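**Ticket 50 – Gripper closes on the wrong block / stops before lift**

Opened by: Halina Wieczorek, Destmont robotics club
Date: 28 September 2026
Status: open, waiting for second test
Task: sorting round, green blocks from tray to bin

### What happens

The arm goes to the tray and comes down over a block, and then the program stops with the message "target lost". It does not happen with every block. When the blocks are lying down and far from each other, the program runs to the end. When two blocks stand upright near each other, it stops nearly each time.

The students thought first that the motor was too weak. I don't believe this, as the fingers close normally when we send the command by hand.

### What we tried already

1. Restarted the arm controller and the laptop. No change.
2. Changed the USB cable for the wrist camera. No change, but the old cable was loose at the plug, so we keep the new one.
3. Ran the calibration from the Kramer script again, two times. The result was the same both times, so I think calibration is fine.
4. Paused the program with the fingers open at the tray and saved the wrist view. The right-hand upright block is between the fingertips, and the left finger covers the lower part of the other one. The block with the red dot on its end is well away from both. Please look also at the line of bright reflections along the tray wall. 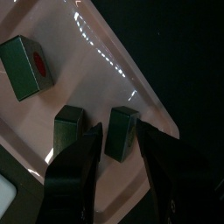
5. Switched off the finger mask in the Tikik detector, to see if the mask was cutting too much. It became worse – the detector now took the black finger and the dark block for one object. Mask is switched on again.
6. Lowered the brightness threshold from 50 to 12. The upright blocks were found more often, but the detector also gave boxes on the tray wall where there is nothing.

### What I think

There are maybe two problems together. The first is contrast. The upright block is dark green, its top edge is nearly black, and our fingers are black too. When the finger comes close, the detector cannot say where one ends and the other begins. The second is the shiny tray. I suspect the false boxes come from the reflections, but I have not proved it.

The red dot helps only when the end face is turned to the camera. On the standing blocks in this view we see no dot, so we cannot use it as the only mark.

### Questions for the Nustodstead team

- Did you keep the black fingers for your sorting round, or did you put some light tape on the tips? The rules allow tape, but I am not sure if it is allowed on the inner face.
- Is it possible to hold the last good position when the detector loses the block in the final part of the approach? In May we had such a setting, and I cannot find it in the new version.

### Update, same day

Answer from Nustodstead received, thank you. The setting is now called `hold_last` and it is in the arm file, no longer in the detector file. We set it to 11 frames and put the threshold back to 50.

First test with `hold_last`: the program did not stop, and the fingers closed on the correct block. In the second run the block fell over when the finger touched it from the side. This is a different fault and I will open a separate ticket for it.

Still to do:

- [ ] repeat with a matte sheet on the tray floor and wall
- [ ] light tape on the outer side of the fingertips
- [ ] write the new settings in the club notebook

Please leave the ticket open until the matte sheet is tested.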